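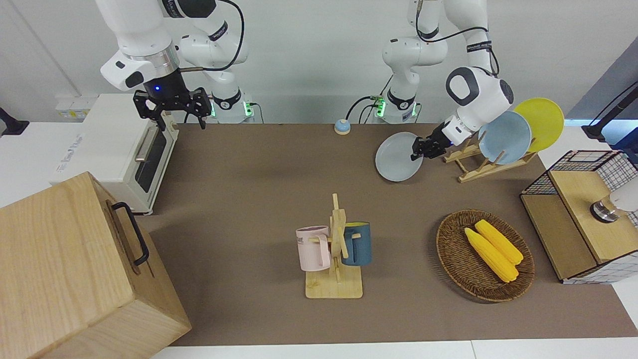
Progress report to the Zemow Fund
Project: Sunditz, a television drama serial in six parts
Period covered: April to July

When we last reported, Sunditz had a script, a director and a lead actor. It still has the script. The director left in May for a detective series with a larger budget and, we gather, better sandwiches. Our lead went with him. Both parted from us on good terms, and the second of the two has returned the boots.

The replacements are better suited to the material than we had any right to expect. The new director comes from radio drama and spent her first read-through with her eyes shut, which alarmed the cast until her notes came back. The part of the ferryman has gone to an actor who has played policemen for most of his working life and is very glad to be out of the hat.

Casting
We saw 58 people for the nine speaking parts and have filled eight. The part still open is the grandmother, who has four lines in the first episode and the whole of the fifth. Agents read the first episode and stop. We now send them the fifth.

Scripts
Episodes one to four are locked. Episode five is on its third draft and has lost the horse. Episode six has two endings, and the writers' room at Purnby is divided over them. We have asked for one ending by the start of rehearsals and will accept either.

Locations
The harbour scenes will be shot at Tôn, as promised in the application. The harbour office has given us the east quay from five in the morning until the fish lorries need it, a time the office declines to put in writing. We have planned short scenes. The dance hall interior has moved from Tôn to the old drill hall at Purnby, where the roof is sound and the floor can take a crowd of up to 100 extras.

Rehearsals
Two weeks, beginning in August. The stunt on the slipway has been rewritten as an argument on the slipway, and the insurers are content.

Money
We are within the agreed total. Costumes are over by 968 pounds, nearly all of it oilskins – it rains in every episode, and the cast refuse to share. The saving on the horse covers this and leaves a little for catering. No change to the payment schedule is requested.

What we need from the Fund
Approval of the dance hall move, as it alters the location list in the original agreement. We would also be glad to know whether the Fund's name goes before or after the titles, as the two letters we hold from you differ.

The next report will follow the end of the Tôn shoot.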